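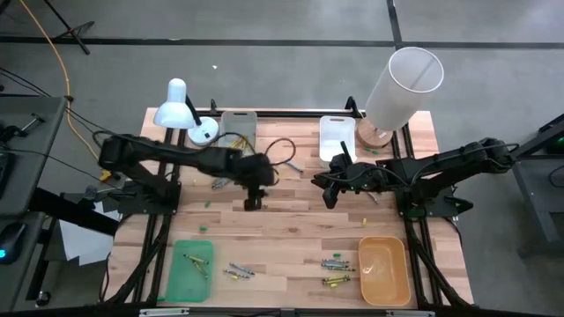
One of the butcher-block tables at the Filgate building in Brenddale.

Filgate rooms to stay open evenings through winter

BRENDDALE – The Filgate building will keep its ground floor rooms open until 9 p.m. starting in November, after the town agreed to cover heat and lights for the season. Vote was short. No one spoke against.

The evening hours had been set to end with the summer program. Parents and a couple of the adult classes asked for more time, and a petition with 307 names went to the town office last month.

"We were turning folks away at six," said Maysoun Moussa, who runs the building's front desk and books the rooms. "They'd come straight from work and the door's locked. Now it won't be."

The town will pay the utility bill up to $2,000 a month. Anything over that comes out of room fees, which go up a little for private bookings – birthday parties, club dinners, that sort of thing. Classes and kids' sessions stay at the old rate.

Not everything is settled. The Chala Street entrance stays closed at night until a new light goes in over the steps. Use the side door by the parking lot. Parking is free after five but the lot fills up fast when the school gym has a game, so plan on walking a block or two.

Rostyslav Prokopenko teaches the Tuesday sketching group and says he has a waiting list already. He asked for a second night and got one, pending a key.

"I've got people who haven't drawn anything since third grade," he said. "They're good! They just need a table and two hours."

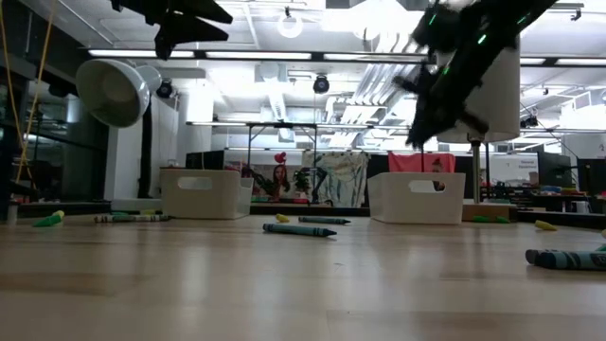
What's on the evening list

Sketching for adults, beginners fine. Bring paper, pencils are there.

Crayon and collage hour for ages four to eight, a grown-up has to stay in the building.

Homework room, quiet, no sign up. Wi-fi password is at the desk.

English conversation with Lev Pasichnyk, all levels. He's looking for a second person to help with the bigger group.

Board games, run by Amirul Oei, who is also taking donations of games with all thier pieces. All of them, he said. Twice.

Room limit

The fire marshal has the ground floor at 100 people, and the desk will be keeping track at the door. Moussa said that number got close only once this summer, for the chili night. If it's full there's a wait list and they'll call your name from the hall.

Sign-up sheets are at the front desk now. Phone sign-up opens at 8 a.m. on the first of the month, and last time the line was busy til almost noon, so stopping in may be quicker. Residents get the first week, then it opens up to everybody else.

A second floor plan, with a kitchen and a elevator repair, is still waiting on a price. Town office expects to see one before spring.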